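October, getting on for eleven at night

Tea gone cold beside me and I have only just sat down properly, so this will be a ramble. I had meant to write every evening while the Ladotlow job was on, and I see from the last page that I have managed it twice. Never mind. Today deserves a page or two.

I got in early, before the heating had come on, and had the place to myself for a good half hour, which I do love. Kettle, coat still on, yesterday's tally sheet. We stood at 2481 examples all told when I locked up last night, across every task since we began, and I confess I sat there feeling rather fond of that number. When I started on this I thought it would be all clever sums and big machines, and most of it has been me, standing at a table, opening and shutting my hand on a trigger and trying to do a small thing nicely. My mother would say I have finally found a job that pays me to tidy up.

The new task is the tweezers and the box. Protidside want 800 good goes at it for the first round, and they have been quite particular in their notes. The lid must be open at the start, the box must be turned a bit between goes so that it never sits at the same angle too many times in a row, and the person holding the gripper must not hurry. That last one is underlined. I think it was underlined for my benefit, after the business with the spoons in the summer, when I got into a rhythm and raced through a whole afternoon and we had to throw out 300 of them because I was snatching. I was cross for days, mostly with myself. It was a fair lesson, though. If I snatch, the thing that learns from me will snatch too, and it won't know why.

So I was slow today, slow as anything. I hummed, I breathed out before each one like they tell you to at the optician's. The box is a pleasant thing to look at, all smoky grey and see-through, with little rooms in it, and I found myself getting quite attached to particular compartments, the way you do with a favourite hook in the hall. I had to make myself use the others.

I've put a few in here from the card before I wiped it.

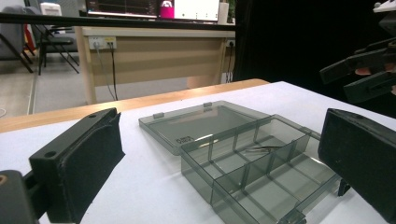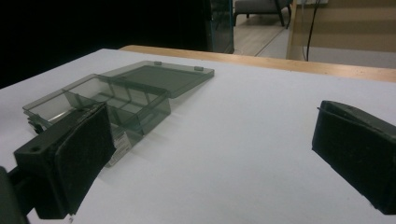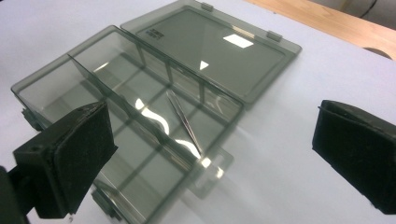 Lid back and fingers wide in every one of them.

I keep a question page at the back of this book for things people ask me that I make a hash of answering out loud. My neighbour asked one over the fence this evening while I was fetching the bin in, and I waffled dreadfully, so I shall set it down tidily now.

Why do you need so many goes at the same job, if the job never changes?

Because the job changes every time, only by amounts too small for a person to bother about. The thing we are picking up lies a little further round, the light comes in from another side, my hand starts higher or lower. A person sorts all that out without thinking. A learning system has to see plenty of those small differences before it can tell which ones matter and which can be ignored, and if we gave it one perfect go it would learn that one go by heart and be lost the moment anything moved.

There, that's much better than what I said over the bin, which was something about baking scones.

The morning went well, then. The middle of the day went less well. The grip on the handle has been working loose for a week and just before lunch it began to creak each time I squeezed, a horrid little sound like a gate. The examples are judged on the pictures and the movement, so a creak does no harm to anybody, but it was putting me off and I could feel myself squeezing unevenly to avoid it. I stopped and took the handle apart on a tea towel. One of the 2 screws had backed nearly all the way out. I found it, tightened them both, put a dab of the blue stuff on and let it stand while I ate my sandwich (egg, a bit warm, my own fault for leaving the bag on the radiator). Afterwards it was as quiet as a mouse.

Must remember to put the screw down on the fault sheet. Jilevley like everything written up, even the daft things, since they made the handle and want to know what shakes loose. I did forget last time and got a very polite message about it.

What I noticed in the afternoon, and what I really wanted to get on paper before I sleep, is how hard tweezers are. I have done cups, spoons, folded cloths and a whole dreary fortnight of jar lids, and all of those give you something to get hold of. Tweezers are next to nothing. They lie flat against the bottom of a compartment and there are walls either side, and the gripper's fingers are great blunt things for such a narrow bit of metal. You can't just come straight down. I tried that and pushed the whole box along the table. What worked best for me was to come in on a slant, settle one finger, wait, and then close, with a good long pause before lifting. I must have looked like somebody trying to get a splinter out of a lion.

Now, is the pause all right? I don't know. I wrote to Protidside at teatime to ask whether they would sooner have it or not. I can see an argument for both. A pause is honest, because it's what I do when I'm being careful, but if there's a great deal of standing about in the examples then the arm may learn to stand about as well. I half expect them to say keep it but make it shorter. I shall do the next lot both ways and mark them separately, so at least they can choose.

I binned a fair few myself as I went along, without waiting to be told. One where my sleeve came across. One where I sneezed. Several where I dropped the tweezers back in and grabbed at them straight away out of sheer annoyance, although I did wonder afterwards about keeping those. A machine ought to know what to do when it drops something. The Athanasiadis notes, which I still have in the drawer from the training week, say to keep the recoveries provided they are calm ones. Mine were not calm. I'll try to drop them more graciously tomorrow.

Shoulder aches, but less than with the jars. I did the stretches against the door frame when I remembered. Need to buy plasters, more of the blue stuff, and milk for work as I finished the carton.

Also to ask about a lower stool.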